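Last touched Dec 22, 2024 by Wenceslao Rosales. Numbers are in pounds unless Emiliano Sandoval has edited them, in which case ask him.

# clildale-kit-budget

What we plan to buy for the Clildale garment handling work, and what we plan to go without. The spreadsheet is `kit.csv`. The arguments are in `notes/`.

## Lines that matter

| Item | Supplier | Cost |
|---|---|---|
| Hand-held grippers, 2 | Hirkum | 2,176 |
| Spare finger pads | Sönmez | 204 |
| Storage and chargers | Dastosine | 500 |

Pads are a separate line this year. Last year they were filed under "sundries", along with the biscuits, and the biscuits won.

## Choosing pads

- Price them per set. Sönmez quotes per pad and hopes you won't multiply.
- Try them on padded coats before ordering. Shiny nylon is the fabric we argue about most.
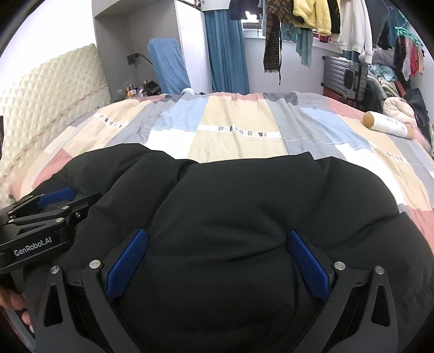
- Order before March. Delivery slips after that, and so does Emiliano's patience.

## Not in this budget

A robot arm. Please stop adding one to row 14.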